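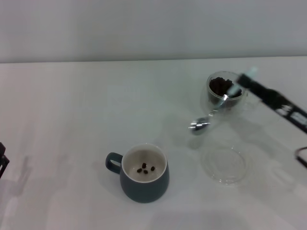
I have now watched coffee beans being moved from a glass cup to a mug 1,420 times, and I no longer drink coffee at work.

The target is 2,000 episodes by the end of May. Tsion set it, then went on leave. Kedir and I swap every 31 episodes, which is as long as either of us can drive the arms before our wrists start to sulk. One of us drives, the other resets the table and types a label.

What I hadn't expected is how much of the job is being untidy on purpose. Put the mug in the same spot every time and the policy learns the spot — it'll pour beans very confidently onto bare table the moment you shift anything. So we shuffle. Mug left, mug nearer, handle round the other way, spoon in, spoon out.

We threw away 207 episodes from April. Most were mine. I'd got into the habit of pausing just before each grasp, to line things up, and the model picked up the pause beautifully. It hovered. Vlastimil called it "thoughtful", which he didn't mean kindly.

We keep the fumbles, though, so long as the driver recovers. A dropped bean that gets picked up again is worth having. One that rolls under the Nigatu rack is just a bean.

Back on at two.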